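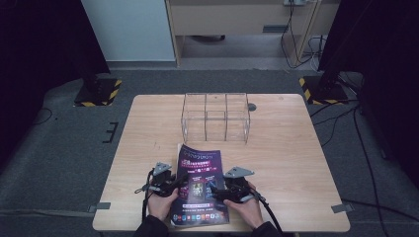 Questions about sorting magazines and brochures at home

Last changed: 2019-12-30

These are the questions which readers of the Ikstead paper-sorting pages send us most often. If yours is missing, please write to us with the form at the bottom of the menu.

Which box should I take for magazines?
We like a clear acrylic organizer with dividers. You see what is inside without lifting anything, and it does not make a small table look heavy. Before you buy, measure the widest compartment from the inner side. The outer size on the label includes the walls, and a magazine with a stiff cover does not forgive a few missing millimeters.

Must the magazines stand, or can they lie?
Both is possible. Thick issues with a glued back stand well. Thin brochures bend after some weeks if they stand alone, so put several together or let them lie flat under the box.

Where on the table should the box be?
Near the back edge, in the middle. Then the front part stays free for laying down one magazine and looking at it. If your table has a cable hole at the back, do not put the box on top of it.

How do I decide what to keep?
Take one piece at a time and lay it flat with the cover up. Ask yourself if you have opened it after October. If not, it goes to the paper bag. Programs from theater and concerts are an exception for many people, and we do not want to argue with them.

How many do other people have?
In our last reader survey we received 1,416 answers. The biggest collection was 3,325 magazines, in a house in Tumimgate. The smallest was 77, and this reader wrote that it was still too much.

My glossy covers stick together. What can I do?
Do not pull quickly. Open from the corner and go slowly along the edge. For the next time, put a sheet of plain paper between two glossy covers, above all with dark colors such as purple or black, where every mark is visible.

Fingerprints on the acrylic?
A soft cloth, lukewarm water and one drop of dish soap. Please no window cleaner with alcohol, it can make small cracks in acrylic. Kitchen paper can leave fine scratches.

Can I order the Dokine dividers separately?
Yes, in packs of four. They fit only the Dokine boxes and the older Hutchins box with the low front. For the newer Hutchins box we have no dividers at the moment.

Do you take old magazines from readers?
Only complete years, and only after you have written to us. Our shelf in Tumimgate has place for 1,000 issues and it is almost full. Single brochures we cannot take, also not as a gift.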